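Notes from the Sundent open day, Dec 14, 2025

Typing this on the train so excuse the state of it. Went to see how Sundent runs its home-robot test rooms, mostly for the written rules. They have 16 pages of them now, down from 80 in November. Good. Read the short version over coffee, terrible coffee.

Shalini Chaudhary led our group. She keeps the rule book and knows it cold. First stop was the floor rules for gripper work near furniture. Fingers closed before any move near a bed or table. Slow speed below tabletop height. Cables get logged before a run starts, every one, even the ones that belong to the lamp or the phone.

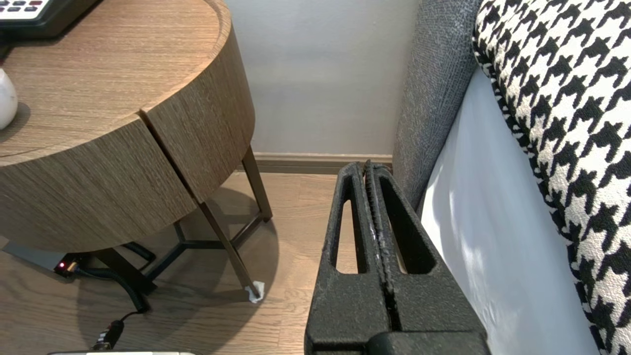 Who is allowed to stop a run?
Anyone in the room, visitors included. You say stop, the operator hits the button, and the reason gets written down afterward. No arguing first.

I liked that a lot. At Upadhyay you need a badge to do it, or did last time I went.

Then the long talk on cables. Two people from Notalov asked whether a floor cable counts as an obstacle or as part of the room. Sundent says both: the planner has to keep clear of it, and the room sheet has to list it. Took a while to get there, lots of hands up.
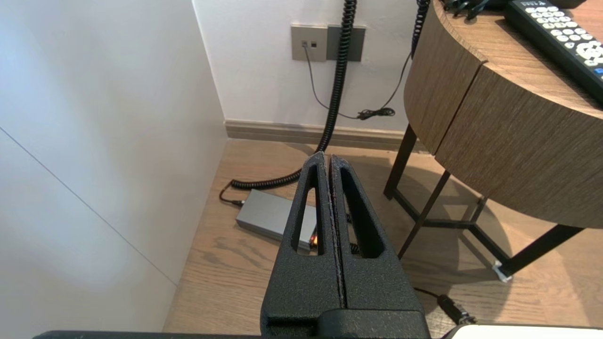 Room sheets are the part I'd copy tomorrow. One page, one room, signed by the person who set it up. Power gets its own box on the form, and after the talk I could see why, with the adapter lying on the floor by the wall, its little orange light on, and coiled cable trailing off across the boards. Wall ports go in the same box. Small things left on a table, a remote say, go under loose items. Shalini wants the sheet redone after any change, even a moved chair. Somebody from Suvenico said that was too much paperwork and she just said ok, how do you know what you tested in? Fair.

Last part was reach limits around shelves and other arms. Rule is one arm moves, the other holds, unless the run plan says different in writing. Minimum gap is 6 inches from any arm that isnt yours. They went over 177 logged stops from this year, most of them minor, and which rule each one led to. Wish we'd had longer on that.
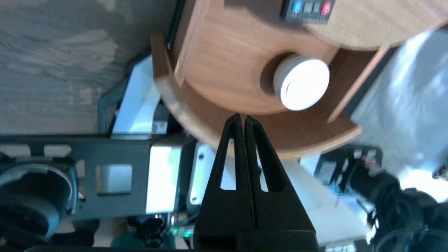

Closed gripper below the curved shelf, second arm at right.

Didnt get to the battery storage rules, group ahead of us ran over. Shalini is mailing the room sheet template to everyone who signed in. I'll pass it on when it shows up.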